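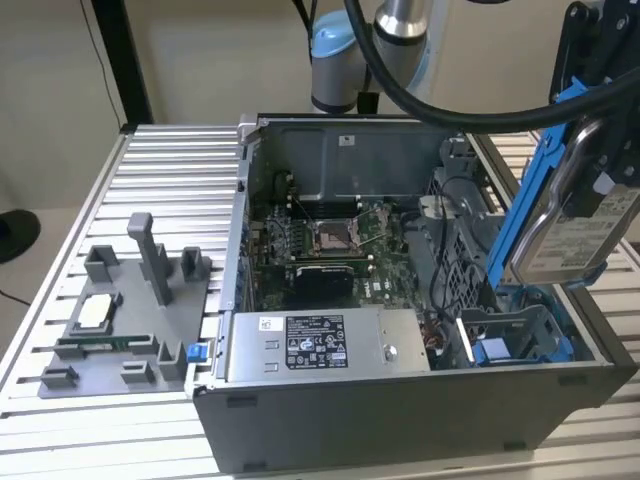 Shop tips: getting an arm to do drive swaps

Posted November 4, 2022

Quick notes from the Zudmont bench before I forget it all. Mostly for whoever's building something similar in a garage or shared shop. Not in any real order, sorry.

Table

Ribbed aluminum is great. Bolts down, wipes down, doesn't sag. But small screws roll along between the ribs and you'll be chasing them. Magnetic dish, every time. Park it well away from any drives.

Lay the tower on its side, panel off, open side up. Everything you want to reach is now straight down, much easier for the arm. Ours is an old Dell. Any old office tower will do, as long as you can get carriers for it.

Mark where the case sits. Masking tape at two corners, pencil line on the tape. Or screw down a stop block if the table's all yours. We share ours, so tape. Retape when it goes grubby.

Check the case is flat too. Some have rubber feet on one side only, or a lip where the panel slides in. Spent most of an evening in July blaming the arm for a crooked case. Folded cardboard fixed it, then a proper printed shim later.

Parts tray

Print one. Don't lay parts loose on the table, the arm needs them in the same spot every run. Ours is plain grey filament, flat plate with raised holders on it, sits right up against the left side of the case.

- make slots a hair loose, then tighten in the next print. First one we did was so snug the memory came up with the whole tray attached
- chamfer the top edge of every slot. Saves so much grief
- taller posts go where the arm doesn't travel. Moved one after it got clipped
- grey shows dust less than black but pencil marks show up nicely on it
- print time was 19 hours for the full plate, so print one holder by itself and test teh fit first

Memory sticks go in by the edges, contacts where nothing will scrape them.

Gripper

Hold the carrier, not the drive. Plastic carrier gives a little if you're off, the metal drive body doesn't. The blue ones are handy, easy to spot against a black cage, for you and for a camera both.

Start with grip force way down and come up until it stops slipping. Bit of thin rubber on the fingers helps, we cut up an old bike tube. Contact cement, leave overnight.

Hover first. Program a stop above the cage, look at it from two sides, then go down slow. Slow means slow. 4 mm a second for the last bit. You can speed up once it's boring.

Use a dead drive for practise. Label it DEAD in big marker or somebody will try to get photos off it.

Bolts on the bracket work loose. Paint pen line across each bolt head onto the plate and you can see at a glance if one's turned. Blue threadlocker on the ones you're sure about.

Cables

Leave a big loop on the arm cable. Bigger than looks tidy. Run the arm to its farthest corner by hand and see what pulls before you tie anything. Ours was tied too short and unplugged itself mid run, so now it just droops and that's fine.

Inside the case, get the wire bundles out of the drive bay path. Velcro, not zip ties, you'll be undoing it. Look behind the cage as well, that's where a connector likes to sit and stop the carrier going all the way home.

Power off, cord out of the wall, hold the power button a few seconds. Don't open the power supply. Ever. Nothing in there you need.

CPU socket

If the chip's out, those little gold contacts are exposed and they bend if you breathe on them. Put the plastic cap back on if you've still got it. We pulled the chip from the practice machine and I wouldn't run anything over an open socket on a board you care about.

Lever arm on the socket, leave that one to fingers for now. Tried to teach it on the Fakix script, gave up.

Light and wall

Plain wall behind the bench helps the camera heaps. Ours is beige, no posters. Watch for glare off the silver bits of the case, lamp off to the side not straight over.

Odds and ends

- 60 clean runs on the dead drive before we let it near a good one
- keep the e-stop where your left hand already is, not across the table
- canned air before every session, dust in the bay makes carriers stick
- write down the coordinates on paper. Yes paper. Laptop died, lost the lot
- spare carriers were $80 for a box of used ones, check the latches before you pay

Tray file is in the Lillus folder, take the second verison, the first has the tight slots. Memory stick insertion is next, will add notes when there's something worth adding.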